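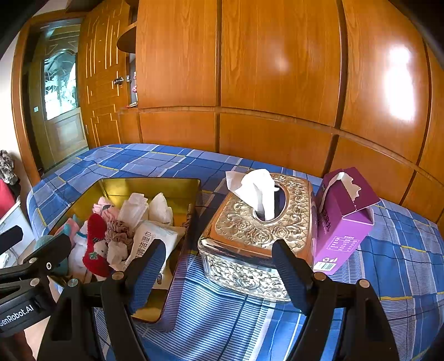 床上的托盘和纸巾盒,后面是那组老式嵌入衣柜。

Gilmar Brito 做上门整理四年多,进门第一件事是问主人每天早上最先找什么。在这一户,主人的回答是袜子。

“她说袜子永远在衣柜最里面。”他说,“我打开下面那排矮门看了一下,确实是。要蹲下去,手伸进去摸。冬天的裤袜、泳衣、旧围巾,全跟袜子放在一起。”

这组衣柜是房子装修时打的,橙棕色的木头,漆面很亮,上面是一排高门,下面一排矮门,旁边还留了一格窄的开放架。主人不想拆,他也不建议拆。“木头没有问题,门也没有问题,是里面的分法不适合现在的人。那时候的人在里面叠被子,一床一床摞起来,所以做得很深。你现在往里面放小东西,放一件丢一件。”

他的办法是把小件从柜子里请出来。床上那只金色的金属托盘就是这么用的,四周有边,袜子、发圈、湿巾都叠好放在里面,平时搁在矮柜上,收拾的时候端到床上来理。他不喜欢带盖的盒子。

“带盖的要两只手。你早上赶时间,一只手拿着手机,另一只手去掀盖子,掀完不会盖回去。过两天盖子就不知道在哪里了。托盘没有这个问题。”

袜子怎么叠,他讲得很细。短袜两只对齐,从脚尖往脚跟折,折两下,不翻袜口。翻袜口会把松紧撑坏,他说自己家里的袜子都是这么坏的。毛绒的袜子厚,只对折一下,单独放。有动物脸图案的,把脸朝上,“不是为了好看,是找的时候认得快,小孩也会自己拿”。白色的布件折好以后竖着放,靠托盘后侧,前面留给矮的东西。

他入行之前在 Komex 的仓库做了11个月理货,后来到 Ritiso 接上门的单子,再后来自己做。仓库的经验他觉得有用,也有一部分要忘掉。“仓库里东西是按编号放的,人去适应编号。家里不行,家里有人累,有人生病,有人根本不想弯腰。”

我问他最常见的错误是什么。他想了一会儿,说是先买收纳用品。上个客户姓 Muñoz,一次买了24个分隔盒,到他上门时还有一多半没拆,堆在阳台上,又占了一块地方。他现在要求客户在第一次上门之前什么都别买,家里有什么就用什么。

纸巾盒是另一件他愿意多讲几句的东西。银色,压着玫瑰浮雕,椭圆形的口。有客户觉得这种盒子过时,他倒主张留下。“有分量,抽纸的时候不会跟着跑。很多轻的塑料盒,你抽一张,盒子整个提起来。”他唯一的提醒是雕花的缝里容易积灰,用旧牙刷干刷就可以,不要泡水。

至于拆了口的纸盒,他的规矩是食品不进卧室的柜子。床上那只紫色的纸盒,侧面印着中文,还有一小张营养成分表,按他的分法应该归到厨房。“拆开的盒子最麻烦,盖子往后一折,再也合不上。要么把里面的倒进罐子,要么用夹子夹住。我不会劝人家不要在床上吃东西,这个我管不了。”

整理一间卧室,他通常排一个上午。最近一次卧室从九点开始,他用手机记了时间:把所有小件拿出来分类花了47分钟,放回去反而快。中间主人来问过三次某件东西还要不要,他每次都请主人自己决定。

“我不替人扔东西。刚开始做的时候替人扔过一次,一条很旧的毛巾,破了洞的。后来人家打电话来问,是她外婆的。从那以后我只分,不扔。分成要的、不要的、说不清的。说不清的装一个袋子,写上月份,六月装的就写六月,过半年再看。”

衣柜旁边那格开放架,他没有怎么动,只建议少放。架子窄,上面那块板又是弧形的,能放的本来就有限。“这种地方放一两件就够了,再多就变成随手放钥匙、放发票的地方。”

他下一个单子在 Barkenora 那边,一户刚搬进去的人家,箱子还没拆完。他打算先去看一遍,第二天再动手。问他带什么工具,他说一卷标签纸、一支笔、几只布袋,还有一双室内穿的拖鞋。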